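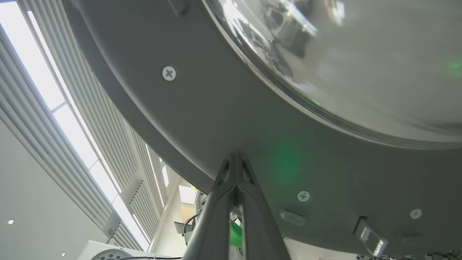
From: Gordon Paquette
To: the Ilton list
Date: November 12, 2025
Subject: Re: Switching the newsletter to Skenotent

On Monday Huỳnh wrote:

> I've been trying Skenotent for two weeks and I think we should
> move the newsletter over before the December issue. It does the
> layout for you, it sends to everyone at once, and it tells you who
> opened it. Their site says readership goes up a lot in the first
> year. The basic plan is free up to 2000 addresses and we have 889,
> so there is no cost to us. Any objections? If I don't hear any by
> the weekend I'll start moving the addresses.

Yes, one objection and a few questions.

The objection is to the weekend. Half the people on this list read it every ten days. Please leave it until the end of the month.

Now the questions. You say free up to 2000. I went and read the terms, and what is free is 2000 sends a month. We have 889 addresses and we mail twice in most months, so that's fine, barely. Add the reminder before the annual meeting and we're over. What happens then? The page says "your account will be moved to the plan that fits your needs" and gives no price. I don't sign up for things with no price on them.

Second, "readership goes up a lot." Up from what? If they count an open every time some mail program loads a hidden picture in the background, then sure, it goes up. We don't count opens at all now, so any number they hand us will look like an improvement. I would want to see one newsletter like ours, a plain one about street trees and zoning hearings, that got more replies after it moved. Replies I'd believe.

Third, and this is the one that bothers me. Those 889 people gave us their addresses, some of them on a clipboard at the library, on the understanding that they'd get the newsletter. I can't find anything where we said we'd hand the list to a company or keep track of who reads what. Does Skenotent keep the addresses if we leave? I looked and couldn't tell. If you've seen it in writing, send me the link.

Some of you will remember Plamine. That was free too. We moved the whole archive there and when it shut down we got a zip file with the attachments missing. I spent most of a winter putting back issues together from people's inboxes and there are still two I never found (spring 2016 and the one after it). Does Skenotent let you export the old issues in some form a normal person can open? "Export available" doesn't answer that.

I'll grant that the layout looks nicer than what I do, and I know the bounces are a pain – I'm the one who clears them. If the answers are good I'll go along. I'd also be OK with a trial: ask for 200 people who don't mind, send them the next issue both ways, and see if anybody writes in.

Until then please don't upload the list.

Separately, I still need the hearing dates from whoever went last week.

Gordon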